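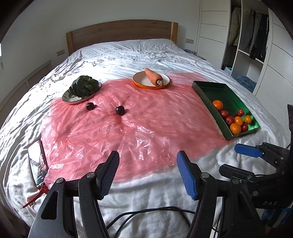
Upkeep on the hand-held grippers has been described to me as "wipe the pads and go," and I stopped believing it sometime in December. The pads are the part everyone looks at. They're blue, they have a texture you can see from across a room, and when a grip goes bad they get the blame. Look a little farther back, at the two round silver screw heads on top of the joints. Those hold the linkage arms together, and in our shop they are what I'd check first. Then look at the black cables looping over the sheet under the arms. Leave that much slack on a soft surface and sooner or later a fold of cloth gets hold of it.

Mohammed-Awal Issahaku wrote our first service card for the pair. It had the pads changed every 600 grips, which sounds scientific until you ask where the number came from. He told me, cheerfully enough, that it came from the card for an older tool. We've kept it as the point where somebody has to look at the pads and write down what they saw. Changing them on a count alone got us a drawer full of pads with plenty of life left in them and a jaw that still closed crooked.

The crooked jaw was the loose joint. Edem Amegashie found it by holding the body still and pushing one finger sideways with his thumb. There was play you could feel, and new pads had done nothing for it. The order on the card is now joints, then pads, then cables, then a few practice grips. With the tool unplugged, rock each finger side to side. If it moves, snug the screw a little and open and close the jaws by hand. If they bind, you went too far, so back it off. Please don't reach for thread locker the first time. We tried that at the Ulville bench and Bernice Aidoo spent most of an afternoon getting one screw back out.

I'm also not sold on the foam block as a test. Foam is kind to a bad gripper. It squashes, the fingers sink in, and everybody signs the sheet. Neusa Leite wants the block kept because it's the same every time, and she has a point, so it stays as the first step. I want something round and slick after it.
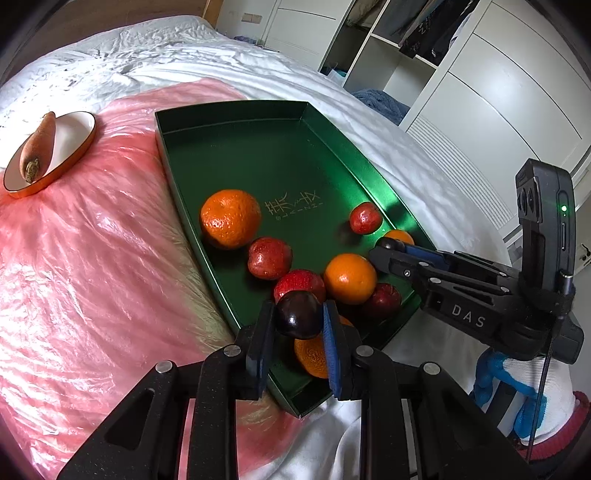
Test objects ought to be chosen for how they fail. A flat-sided box will sit between two misaligned fingers and tell you nothing at all. A plum is less forgiving, and the one pinched here just above the orange has a pad against either side of it, which is the contact I want to see before I sign anything. The neighbors matter too. With fruit this close together in a tray with raised sides, there's little room for a finger that wanders, and the second gripper is coming in from the right with a fingertip on the other plum. One good pinch still proves very little. Do it again with the tool turned in your hand, and again near the wall of the tray.

Tien-fu Chung thinks all of this takes too long. I timed it at 30 minutes for the pair, including the practice grips, and he thinks that's 30 minutes we could spend working. Maybe so. His log for the Lotora job ran to 3185 entries and I would like to know how many were made with that loose joint, but the log has no column for it. It does now.

One open item. The wipes we get from Dalex may be leaving a film on the pads. I've heard this from 2 people and seen no proof, so until somebody does a side-by-side, use a plain damp cloth and let the pads dry before you close the jaws. Cards are in the tray by the bench. Write down what you found, even if it's nothing, and skip "OK" as an answer. I can't tell from "OK" whether anyone touched the screws.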